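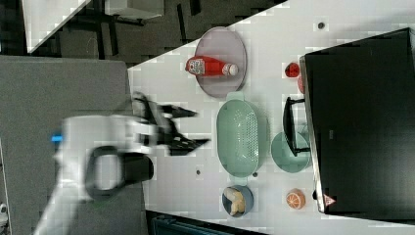
How many examples does a robot arm need before it can tidy a table by itself?

More than we guessed, and it depends on how much you change between goes. We started with 40 of one task and the arm learned that one task in one exact layout. Shift the bowl a bit and it was lost. We're at 409 now and it's a different animal!

So, a thread on what we've been doing since September, because a few of you asked and I will talk about this to anyone who stands still.

The project is called Pandale. The job is small kitchen tidying: pick a thing up, put it in or on another thing, let go nicely. One go from start to finish is an episode. A person steers the arm, the computer saves what the cameras saw and what the joints did, and then we reset and go again.

Resetting is the real work. Tyson Gill wrote us a little script that spits out a new layout each time (plate here, bowl there, toy fruit somewhere awkward) and you have to follow it even when you think your own idea is better. People are terrible at being random. Left to myself I put everything in a tidy arc, every single time.

Ketchup bottle on its side on the plate is my favourite start. You have to come at it square to the bottle or it rolls, and you can feel yourself getting better at it over an afternoon. Which is a problem of its own, as my early episodes and my late ones look like two different people.

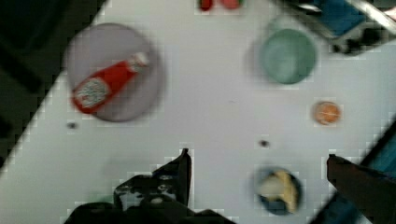 Kwofie Robot Learning Club | Table Group

The wrist view is the one I'd fight for. From the side you get the whole layout, but for the last few centimetres before a grasp you want to be looking down past the fingers. It's soft and blocky and I love it. Jirayu Klinhom trained once with it and once without, same episodes, and the version without kept closing on thin air next to the bowl.

Things we now do that we didn't at first:

Keep the fumbles, if the person recovers. An episode where you miss, back off and try again is worth having. We binned 28 of those early on and I'm still cross about it.

Swap drivers every half hour. Four of us take turns: me, Tyson, Jirayu and Liette Gosselin. Liette is left-handed and approaches everything from a side I'd never think of, brilliant for variety.

Write the label straight after the episode. "Put the orange in the bowl" is easy now and a total mystery at nine in the evening.

Next up is cups. Round, open top, and you can grab the rim or the sides, so we have to decide whether to let drivers choose. I say let them choose. Jirayu says pick one until it works. We're going to collect both and argue again with numbers.

If you've done this with cups, please reply, I'd love to know which grip you went with and how many episodes you had before it settled down!

Contact: Manon Sutherland, Table Group | © Kwofie Robot Learning Club | Back to top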